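Hetbridge Parents Board > Toys and Storage > Gray bins for everything?

fisulik_fan
Posted 26/03/2020
OK I have to gush a little. We finally got rid of the toy chest and switched to big gray rectangular bins, one behind the other along the wall, and I love them! Everything goes in. Stuffed animals, cups from the play kitchen, whatever is on the floor at bedtime. Cleanup went from half the evening to one song.

My favorite part is that you can see what's in there. A blue plush dolphin against gray just jumps out at you, and my youngest spots hers from across the room.
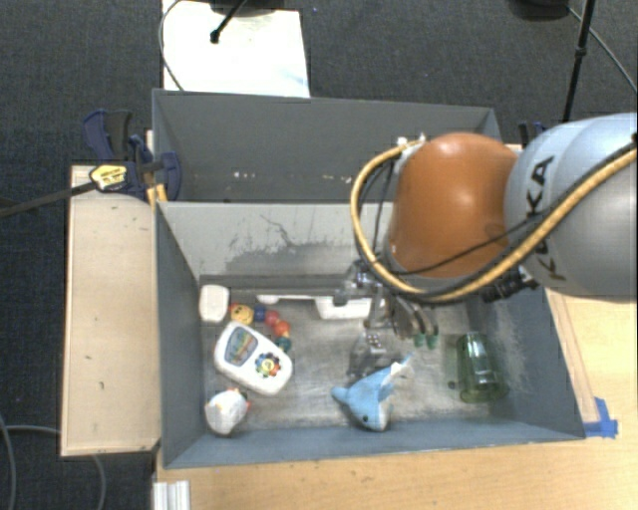
I'm also done worrying about scratches. Bins get scuffed, that's what they're for, and I'd much sooner have marks on a bin than on the floor. Paid 41 for the pair at the Mambridge flea market. Anyone else gone this route?

costache41
Yes!! We have 2 in the hallway and want more. One is for soft toys only and it's the best thing we did all winter.

mudroom_mel
Love the bins, but please tell me you don't put real glasses in with the toys. We had one crack that way and I was picking bits out of a teddy bear for a week.

fisulik_fan
Play kitchen stuff is plastic, but that one slipped in. Good point though, a drinking glass should go back to the sink.

oldhouse313
I'm going to disagree with everybody. Big bins are where toys go to get lost. The small stuff sinks and the kids dump the whole thing out to find one car. We went with shallow trays and low shelves and it's so much calmer.

costache41
Depends on the toys, no? Cars in a deep bin, sure, terrible. Plush is big and squishy and you just grab a tail.

oldhouse313
Fine, plush I'll give you. Still wouldn't do it for blocks. We have 200 of them and they'd all be at the bottom.

mudroom_mel
Do you wash the plush before it goes in? Ours get a cold cycle in a pillowcase and then air dry. Fins and ears keep their shape that way.

fisulik_fan
Ooh, the pillowcase! Trying that tonight. Does it work with the ones that have hard eyes?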